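When should gripper pads be replaced? Looking for a written rule

Posted in Handheld grippers and data recording

Vavwood_bench
We record household tasks with two handheld grippers, mostly sorting and folding small laundry on a table. Our written procedure covers camera cleaning, finger alignment and file naming. It says nothing on the foam pads except "inspect regularly." One person swaps them at the first nick and another runs them until they fall off. I have to put a number or a test into the procedure by March. What do other groups use? I'd also like to know if you throw out recordings made with bad pads.

Chiharu Nagano
We had the same gap and closed it with a short rule. Pads are checked at the start of each shift and again after every 600 grasps. A pad comes off the tool if any of these is true:

The foam is torn through at a corner.
A loose piece can hang past the gripping face.
The pad lifts from the finger when pushed sideways with a thumb.

Crumbling along an edge is allowed if the face is still flat. Write it in the log and look again at the next check. Always change both pads together, even if one looks fine. Two pads of different age don't close evenly, and thin fabric slides toward the older one.

After a change, close the fingers on a strip of paper and pull. If it slides out, reseat the pads before recording.

On old recordings, we don't delete them. They get a "pad worn" tag and whoever trains on them decides. Set 2366 at our Hamada site is tagged that way from start to finish and people still use it.
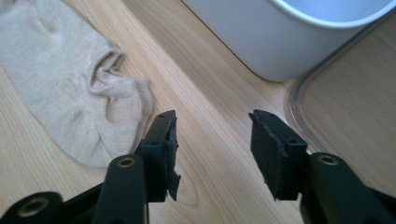 Socks are where I would be strictest, and I would write the limit for them first. Knit catches on ragged foam. By our rule the left pad has to come off before anyone reaches for the beige sock, as the flap of foam at its lower corner is hanging into the gap between the fingers. Crumbly edges like those on the right pad would only get a log entry, but it gets changed too because of the pairs rule. Trimming the flap with scissors isn't allowed with us. It leaves a short pad, and the next operator can't tell.

romura_tech
we just change them every 5 shifts, no inspection. costs more foam but there's no arguing. keep spares cut in a bag at the table or people won't do it

Vavwood_bench
Thanks both. I'm going with the three tests plus the log, and I'll copy the pairs rule word for word. Ilano pads are what we stock, so I'll check the grasp interval on those first.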